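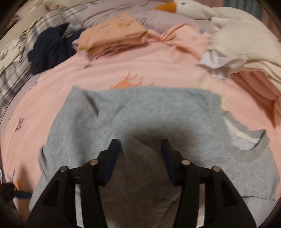 Folding a sweatshirt takes most adults less than half a minute, and few of them could say afterwards how they did it. They find the neck, or a sleeve, or whichever edge is nearest, and the hands carry on from there. For people who want a robot to do the same job, that first grab is the hard part. A team at the Arkstead robotics laboratory has spent the past two years on very little else, and its results, circulated to other groups in January 2018, suggest that the answer lies partly in where the practice is done.

Most earlier work on handling clothes was carried out on a bench. The garment was a towel or a plain T-shirt, the surface was a single flat colour, and the lights stayed where they were. Under those conditions a program can separate cloth from background with a simple colour rule, trace the outline and work out where the corners must be. Several groups have produced tidy folds this way. Move the same program to a bedroom and it tends to fail at the first step. Sheets have patterns on them. Grey clothes lie in grey shadows. There are blankets, soft toys and other clothes close by, and all of them are soft, creased and roughly the right size to be mistaken for the thing that needs folding.

The Arkstead group decided to collect its examples in homes from the start. Instead of taking a robot from house to house, it gave people a hand-held gripper with two padded fingertips and a camera looking down over them. The person holding it does the chore with the gripper in place of a bare hand, and the camera records what the fingers were doing and what was in front of them. Back in the laboratory, a robot arm carries fingertips of the same shape and a camera in the same position, so what it sees at the moment of a grasp is close to what the person's camera saw.

The lens is a very wide one. That matters more for cloth than for cups or boxes, because the useful clue is often some way from the fingers. A neckline tells you which end of a sweatshirt is which, even when the best place to take hold is at the hem. An ordinary lens mounted that close to the fingertips would show a patch of fabric and nothing to say which patch it was.

Homes in Turnham and Skolthorpe took part, 46 in all. Nobody was asked to tidy up first. The instructions ran to a single page and said, in effect, to pick up the garment, fold it in whatever way was usual in that house, and put it down. Sweatshirts were chosen as the main test garment for their awkwardness. The cloth is thick enough to spring back when it is pinched and the ribbed parts stretch differently from the rest. A brushed surface also gives the camera very little to hold on to, as creases in it show up as soft changes of shade with no sharp line.

The group calls its method MacAulay, after the street where the first trials were run. It works in two stages. The first looks at the picture and marks places on the garment where a grasp is likely to be worth making: an edge with a clear drop beside it, a raised fold, a band of ribbing. The second stage takes one of those places and predicts the path the fingers should follow to reach it, how far apart they should be on arrival, and when they should close. Both stages learn from the same recordings, but they are trained separately. An earlier version did everything in one step, and the team found it almost impossible to tell whether a bad grasp came from choosing the wrong place or from going to the right place badly.

Shadows caused the most trouble. A gripper working under a ceiling light throws a shadow on the cloth below it, and the shadow moves as the gripper moves. The first version of the program treated its dark edge as the edge of the garment and would close the fingers confidently on flat fabric. The bench recordings had never shown the problem, as the lamps there were set to either side. The cure was to train on short runs of pictures in place of single ones. Over a run, a real edge stays with the cloth while the shadow slides across it, and the program learned to trust the first and ignore the second.

Printed bedding was the other difficulty. Outline drawings on a sheet can look a good deal like seams, particularly where part of the design is hidden under a sleeve or a hem. No special treatment was added for this. It improved as recordings from more bedrooms went in, and it was still improving when collection stopped in October.

For the final comparison, the robot was given 200 attempts at picking up a sweatshirt laid on bedding it had not met before. One version had learned only from bench recordings and the other only from homes, with the number of recordings kept equal. The home-trained version took hold of a useful edge far more often, and it lost very little when it was moved back to the plain bench. The bench-trained version did slightly better on the bench and poorly everywhere else. It often chose a neighbouring blanket over the garment.

There are limits, and the report is open about them. A single gripper can lift and turn cloth but cannot hold two corners at once, so the folds it makes are simple ones, and a sleeve that ends up underneath usually stays there. Dark clothes lying on other dark clothes still defeat it. The robot is slow, too, with around 9 seconds passing between the first look and the closing of the fingers, most of it spent on calculation. A person folding a basket of washing would be well ahead before it had finished its first garment.

The recordings also carry the habits of the people who made them. Homes in Skolthorpe mostly folded sweatshirts with the front facing down, while in Turnham the practice was mixed, and a program trained on both will sometimes start one kind of fold and finish with the other. The group first treated this as an error to be cleaned out of the data. It now thinks the program should be told at the outset which fold is wanted, and a version that takes such an instruction is being tested.

Work has also begun on a pair of hand-held grippers, one for each hand, with the two cameras recording together. Early sessions have been clumsy. People who managed well with one gripper tend to cross their wrists when given a second, and the recordings have to be lined up in time very closely before they are any use for training. The team expects to spend most of this year on that, using the same garments and going back to some of the same homes.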